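I keep getting asked if the Skollel laundry kit is worth it, and I think people are asking the wrong thing. They want to know how fast it folds. I want to know if I'd leave it alone with my clothes!

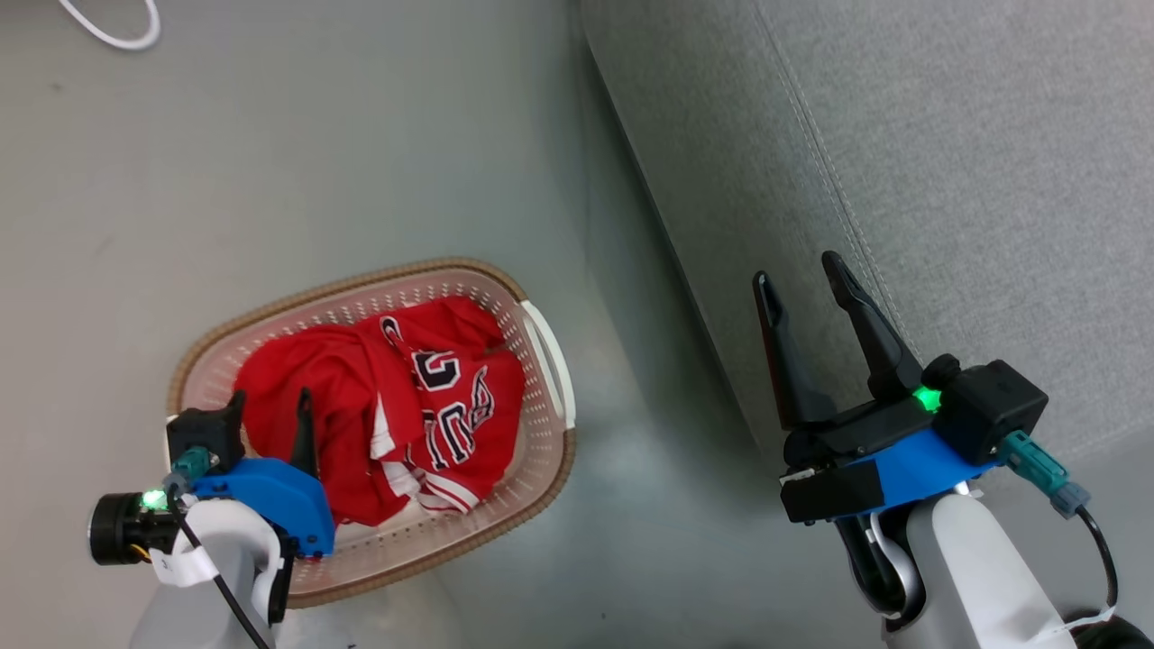 The Skollel's two arms at the basket, red jersey inside.

Jerseys are my test for any of these kits — slippery, floppy, numbers all over. A towel is easy, and every sales page loves a towel. Ans Desmet over at Breltley disagrees with me and says towels are most of what a family washes (fair enough). But at $703 I'd like it to try the hard stuff too, and I'd happily wait until November for an update that's all about sportswear.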